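Grostside Shared Workshop
Two-arm build, progress report for September
Prepared for the Firlow small grants desk by Rafsan Ranasinghe

Hello again, and thank you for your patience with my last report, which I know ran long (this one may too, I'm afraid!).

The big news is that both arms are up and talking to the same computer. I spent most of the month on wiring and on the wrist mounts, which I ended up redrawing after a long and very kind phone call with Biswas, who sold us the motors and has put up with a great many questions from me. The new brackets hold the cameras much more steadily, though the picture still smears a little when an arm moves fast, and I'd like to fix that before winter.

Money first, as you asked. We have spent $3,208 of the grant so far, and the Zoretti power supplies were the largest single piece of it. I still owe you 2 receipts and will send them along with the next batch.

On to the part I enjoy most. We have started on soft, floppy things, and bags are the hardest of the lot. The left arm and the right arm have to agree about who holds and who reaches, and mine do not always agree.
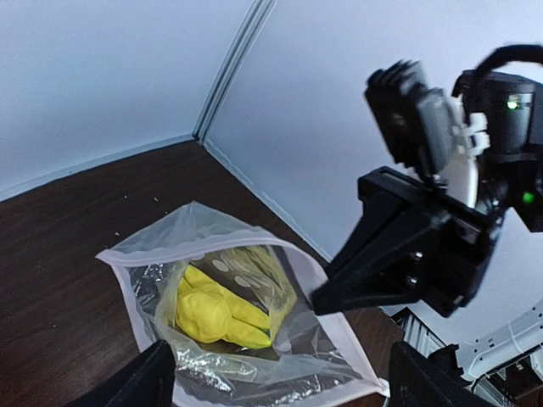

Both arms at the zip-top bag, with the yellow glove inside.

The foil lining throws back a lot of glare, so I have been playing with the lamps. Next month I plan to do 80 bag runs and write down every one of them, good or bad, and to finish the cable guides. If anyone from your office would like to come by, I am usually in until 7 and would be so glad to show you.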